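Ticket: Skusa label printer, Lavorville stockroom
Status: open (again)
Opened: 8 August 2019

Printer produces 23 perfect labels, then a blank one, then sulks with a red light. Switching it off and on buys us another 23. We have 900 to do by Friday, so I have been getting plenty of exercise at the wall socket.

Tried so far: new roll, other new roll, cleaning the head with the little pen, reinstalling the Plovitel driver, speaking to it firmly. The driver now greets me in Portuguese but is otherwise unchanged.

Worth saying that the labels are for the metal bins and have to be the wide ones. The narrow ones peel off by teatime.
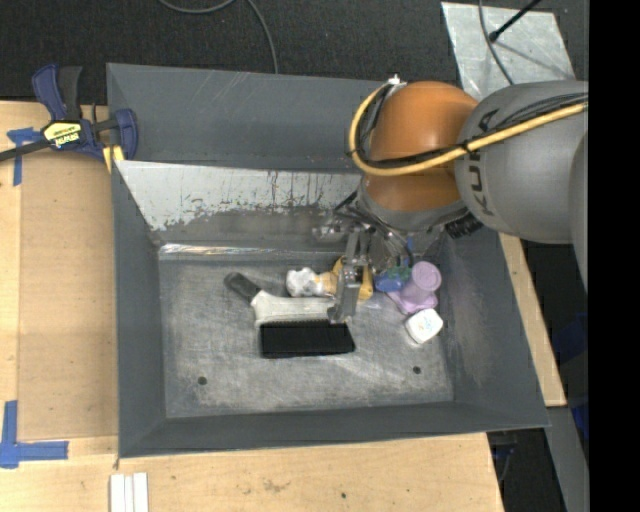
Ismael Guerra replied that the roll was probably fine and the gap sensor wasn't. Hold the feed button for two flashes, let go, and leave it alone while it spits out some blanks. Also check the label size in the driver, as the update puts it back to narrow without asking.

It was on narrow. I had checked that twice - before the update, admittedly. Sensor reset as instructed, four blanks sacrificed, and it has just gone past 60 without a murmur.

Leaving this open until the 900 are done. Still in Portuguese, if anyone fancies a separate ticket.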